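Dallovness Sorting Cups, three months in

I bought these back in June after I got fed up with the recycling situation in my kitchen, and I've been meaning to write them up ever since. The short version is that I like them, I'd buy them again, and I have a couple of complaints that Dallovness could fix in an afternoon if they felt like it.

Some background first. Our town switched to separated pickup, so cans go in one bin, bottles in another, and the loose bottle caps are supposed to be kept apart from both. Before that I had one big tub under the sink and everything went in it. After the switch I tried a Graden three-bin rack (too tall, and the middle bin jammed every time), then a set of cloth bags that hung on the pantry door and smelled like old soda after a week. I was ready to give up and go back to the tub when I saw these oversized paper cups in the Skillness catalog — 10 dollars for a sleeve of 11, which is an odd number to sell anything in, but okay!

They're what they sound like. Big open cups made of heavy paper, wider at the top than the bottom, in a bunch of colors so you can give each kind of trash its own. You leave them out on the table or the counter, drop your stuff in during the day, and carry them to the real bins at night. The sleeve says each one will hold up to 700 grams before the bottom starts to sag, and I have no reason to argue with that. I've loaded mine up pretty good with cans and never had one give out on me. 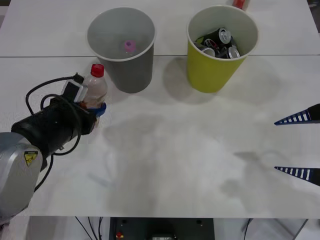 Color is what sold me on the set, and it's still my favorite thing about it. With everything out in the open I can sort without reading a label or lifting a lid, and so can anybody who comes over for dinner. Drink cans go in the yellow-green one. Four of them make a real pile in there, all leaning on each other with the silver tops showing, and I'd call that a comfortable load. Gray is for caps and little plastic bits, and one small pink piece looks pretty lonely at the bottom of it, so if you're only collecting caps you could get away with a much smaller cup. I wish the sleeve came in mixed sizes for that reason.

Bottles are where I go back and forth. The caps need to come off before pickup here, so I twist them off at the table, drop the cap in one cup and the bottle in another. A small water bottle is fine. The tall soda ones make the whole cup top-heavy, and I've tipped it over reaching for the salt more times than I'd like. I've started squashing them flat first and that helps a lot.

Cleaning! They're paper, so you can't run them through the dishwasher or soak them (I tried soaking one, it went soft and I threw it out). What I do is rinse the cans in the sink, let them drain upside down on a towel, and only then drop them in. A quick wipe with a damp cloth takes care of the inside of the cup. I'm on my third gray one since I started and my second yellow-green, and the rest of the sleeve is still in the closet, so figure the 10 dollars will last you a good while.

I looked at the Carvalho version too, the plastic one with the snap-on rim. It's sturdier, and if you have kids who knock things around it may be worth the extra money. But it doesn't nest, and I have one narrow cabinet for all of this stuff. The paper ones stack into each other and take up next to no room when company's coming and I want them out of sight.

Things I'd change: a heavier base, a couple of small cups in every sleeve, and a brown or a blue in place of the second yellow shade, which looks too close to the yellow-green at night under my kitchen light. I've mixed those two up more than once.

I'm giving them four stars out of five. Mine came in a plain box with one cup dented at the rim, and it popped back into shape when I pushed on it with my thumb.

Posted September 1, 2022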